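Two arms, one clipboard and a lot of paper: grippers at Nindport

Dalal Hourani has a cold and a bus to catch, so we do this fast. She runs gripper trials at Nindport, in a unit behind a tyre place, and has spent most of July on one question. Which fingers can pick up a sheet of paper? "Sounds daft. It's the hardest thing I've been given."

No tea. Kettle's in the other building. She talks standing up, one eye on the controller log.

The job came from Ghanem, who scan old records for solicitors and housing offices. They want two arms that can take a page off a pile, turn it round, put it on a clipboard or take it off again. People do it all day and hate it, she says. "They've got a woman there who's done it for years and she came over to show me. Licks her thumb. I said well I can't do that bit."

Everyone assumes suction. She did too. Tried it first, a borrowed vacuum cup, and gave up inside a fortnight. Thin paper let the air straight through, or two sheets came up as one. Creased stuff wouldn't seal at all. So back to fingers.

"With fingers you want an edge. Get an edge and you're away. If the sheet's flat on the table there isn't one, so you have to make one." How? "Push it a bit. It buckles, you pinch the buckle. Or you drag it till it hangs off something."

She's got two sets of pads on test. The Prenel pads are soft and a bit tacky, and on clean paper they win easily. Then they pick up dust. After 600 grabs they are, her word, "rubbish", and need a wipe with a damp cloth. The Jotow ones are harder with a texture on the face. Worse on day one, but they stay the same. She likes things that stay the same.

And the bending? I'd expected the sheets to stay flat, like on a tray. She shakes her head. A flat sheet held by one corner flops. Put a curve in it and it stiffens up, same as folding a slice of pizza. So she wants the curve. Trouble is what the curve does to the wrist camera, which sits right there with the page running right down its view and all the lines of print squashed up together.

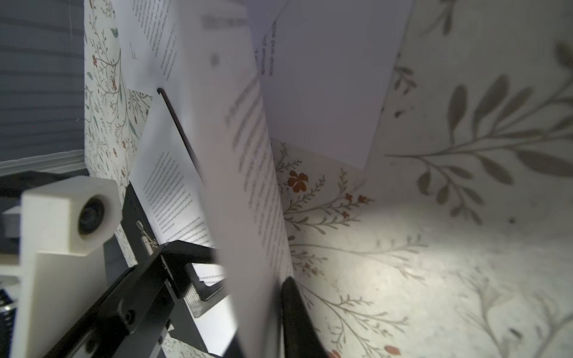
On cameras

She won't hear a word against the wrist camera though. Fixed ones are fine for finding the pile, she says, hopeless for the last bit. "From up there a page is a white shape. Is it lifted? Is it one or two? You can't tell. From the wrist you can see the gap under it."

The snag is blur. Anything close to the lens goes soft, and paper being held is always close. She's tried turning the exposure down, which helps with movement and does nothing for focus. A different lens is on order. Has been for a while.

Light's the other one. White paper under a bright lamp just burns out, then the shaded half of the same table goes grey and the software thinks it's a different sheet. She moved the lamp 15 times in one afternoon. Wrote each position down, lost the notebook, found it in the car.

I ask about the flowery table. Deliberate, she says. The first cover was plain grey and the results looked brilliant, then Ghanem's people sent pictures of their actual desks. Stickers, mats, wood grain, coffee rings. "So I went for the busiest thing going. White page on plain grey, a child could write that. I want leaves and twigs everywhere. If it can find the page on that I'll believe it."

Did it cost her? Oh yes. Success rate fell off a cliff the week it went down. She rings the bit in the log where it happend. Thin dark stems look like pen lines, apparently, and the edge finder would follow one right off the page.

Papers get scattered on purpose too. Overlapping, crooked, some at the back where the arms have to stretch. Neat piles were ruled out early on.

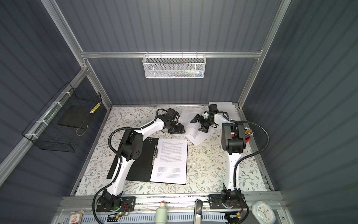 The cell at Nindport, with the clipboard on the left and loose sheets towards the back.

The clipboard was Ghanem's idea and she's still cross about it. Nice stiff board, nice clip, and the clip is the problem. Shiny metal, throws a highlight, and the spring is stronger than her fingers can manage square on. You need to come at it from the side with one arm and hold the board down with the other. Two arms, one board. "A person does it with a thumb."

Which brings us to the controllers. She has been comparing 2 of them, one where each arm plans for itself and they sort of take turns, one that plans both together. Turn-taking is safe. It's also slow, painfuly slow, you could go and get a sandwich. The joint one is quicker and looks much more natural but when it gets confused it gets confused with both arms at once.

Any crashes? One proper one. Wrist to wrist, a crack you could hear from the car park. No damage bar a cable clip. After that she put in a minimum gap between the grippers and has been shaving it down ever since, a little each week. Handing a page over means getting close. There's no way round it.

"I hold my breath every time. Still. You see them come in nose to nose over the paper and you think, go on, be nice."
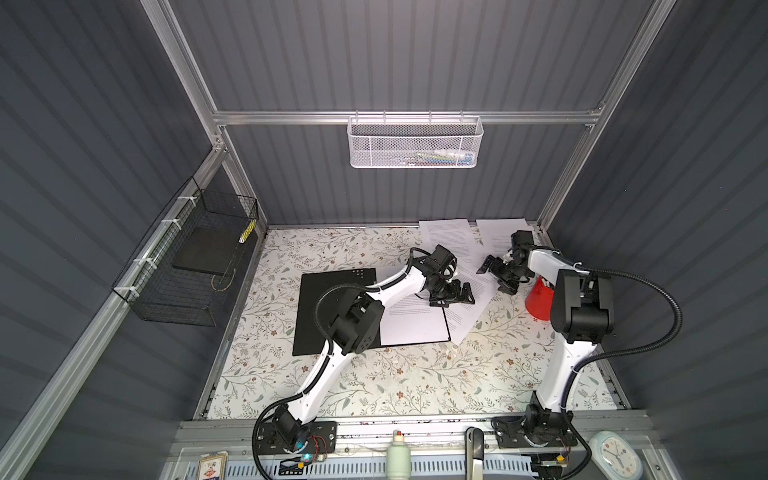 What she'd tell anyone starting

Buy more pads than you think. Do not test on fresh printer paper only, it flatters everything. Get old stuff, folded stuff, the thin yellow copies from the backs of receipt books. She got through 2000 sheets before she stopped counting, and most went back in the pile to be used again, so they're properly tatty now, and better for it.

Tie your cables with slack at the wrist. Then add more slack. Her first loop was too short and the arm fought it on every reach to the back, and she spent days blaming the motor tuning.

And write down what failed as well as how often. A dropped page and a doubled page are not the same fault, and the pads that fix one make the other worse. The Prenel set almost never drops. It doubles. Jotow's the other way about.

So which would she pick? Long pause, she's looking for her coat. Jotow on the arm that lifts, Prenel on the arm that recieves. "Mixed. Nobody at Ghanem wants to hear that, they want one part number." She's running it mixed from next week anyway, with the turn-taking controller first and the other one after if nothing breaks.

The bus goes at ten past five. She makes me carry the spare pads to the door.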